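Tenant Storage Rooms: Frequently Asked Questions
Updated March | By Ritva Honkanen, Resident Services
Print this page | E-mail this page

Who may rent a storage room?
Any leaseholder at Prella House in good standing may apply. Subtenants must apply through the leaseholder.

How long is the wait?
Rooms are assigned in the order applications are received. Applicants have 10 days to accept an offer.

May I share a room?
Yes. Up to two households may share, provided both sign the agreement.

What may not be stored?
Fuel, paint thinner, food, and live plants are prohibited. Tires are accepted only in the ground-floor rooms. 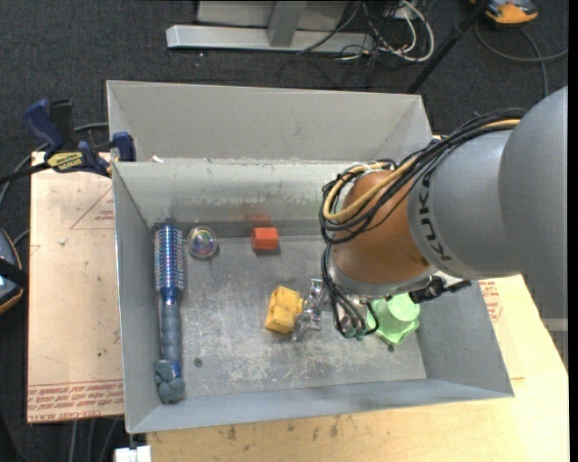

How do I end my agreement?
Written notice is due 5 days before the end of the month. The room must be swept and the key returned to the Resident Services office. Deposits are refunded by check.

Contact: Resident Services, Prella House | © Prella House | Back to top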